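Getting coffee marks off a white table top
Baltville Neighbours > Home help > Cleaning

Elikem Kwofie
Hi all, quick one. White table in our shared work room, gets used for everything, coffee, parcels, whatever. Brown rings now and a sort of grey haze that wont shift with washing up liquid. Tried a damp cloth, tried a dry one, just pushes it about. Landlord checks in September so would like it sorted before then.
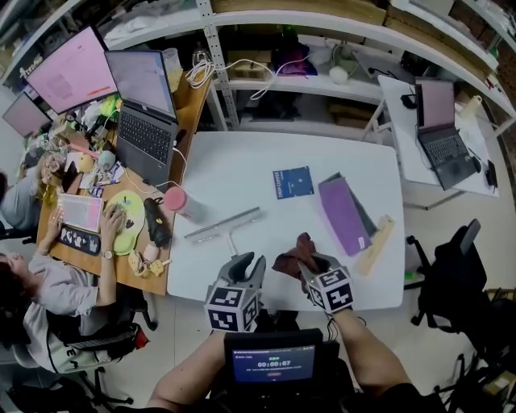
Top is smooth, not sure what its made of. Don't want to scratch it. Is bicarb safe? Got 2 of these tables, same state.

Asif Rizvi
Bicarb yes but make it a paste, 2 spoons to 1 of water. Leave on the rings 4 minutes, wipe, rinse, dry. No scourers!! Try a corner first. Also clear the whole table before you start, not just shove it all to one end, you'll only miss the bit underneath. Haze is probably old soap. Warm water with a splash of white vinegar, after the bicarb is rinsed off, not together. And use a pale cloth, dark red ones can leak dye on white, found out the hard way in my kitchen.

Dremonen609
just get coasters

Uvar112
What Asif said. Melamine sponge worked on mine but it took the shine off a bit, so go gentle. Squeegee is good for the rinse water if you have one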